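Office Practice, Unit 4: Keeping paper records
Handout 3 — Cabinets, binders and the floor around them

Most small offices still keep some papers in a low cupboard. At Skov the records for each job go into a binder, and the binder goes on a shelf with its label facing out. Binders are 80 mm wide at the spine, so measure the shelf before ordering more. Labels are typed, white, and carry the job name and the year only.

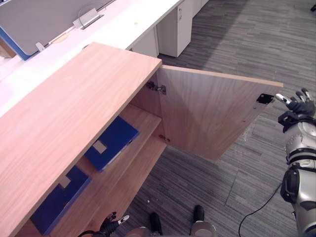

Should a binder be stored upright or flat?
Upright, if the shelf is tall enough. Flat storage is fine for a short time, but papers slip on the rings and the label is harder to read.

Cabinet doors are closed after use. An open door at knee height is easy to walk into, and the hinges loosen if people lean on it. Check the hinge screws every June.

The floor in front of a cabinet needs as much care as the shelves. Keep 90 cm clear so that the door can open fully and a person can kneel.
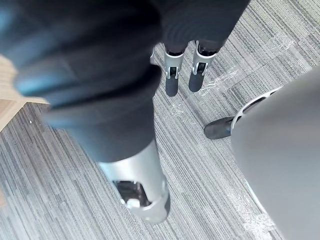 Carpet also collects small scraps — punched paper, staples, bits of label backing. Pick these up before vacuuming. Staples go in the metal tin, paper in the recycling.

For next time: read pages 81 to 86 and bring one labelled binder.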